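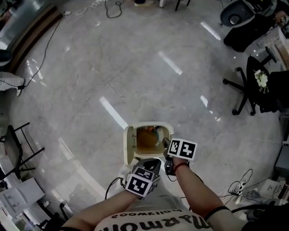
Elis James wants to know why a cupboard needs a door at all, when you could find everything so much faster without one. What a good question that is, and I have been thinking about it all morning!

Let's start with the oldest answer, and that is dust. Dust is made of tiny bits of soil, fluff from our clothes, flakes of skin (yes, yours too!) and all sorts of other crumbs of the world, and it floats around until it finds somewhere flat to land. An open shelf is a lovely landing place for dust. A cabinet with a door keeps most of it outside, so the things you only use now and then stay cleaner while they wait.

A door also gives your eyes a rest. A small cabinet can hold quite a jumble, with one thing tucked behind another, and once the door is closed all you see is one plain, calm shape. The jumble hasn't gone anywhere, of course, and you will meet it again the next time you open up.

Doors swing because of hinges. A hinge is two flat plates joined by a pin, and it lets the door turn while one edge stays put. People have used hinges for more than 3000 years. If you have a door nearby, try pushing it close to the hinge with one finger, and then try again near the handle. It is much easier near the handle - that is why the handle is put there, as far from the hinge as it can go.

So what are open shelves and racks good for? They are good for things you reach for again and again. You can walk up from the front, see what you want and take it, and there is no door to bump your knee on. Big rooms often have a tall rack for just that reason, and tables and chairs end up holding things too, whether anybody planned it or not.

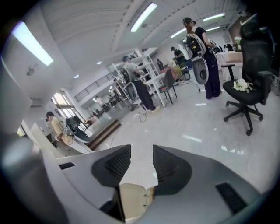 A tall white rack in a big, bright room, with flowers on a chair.

Now it's your turn. Pick 2 things in your bedroom, one you use every day and one you hardly ever touch, and decide which should live on a shelf and which should go behind a door. Ask a grown-up before you move anything heavy - and do close the cupboard when you've finished, or the dust will be very pleased with you.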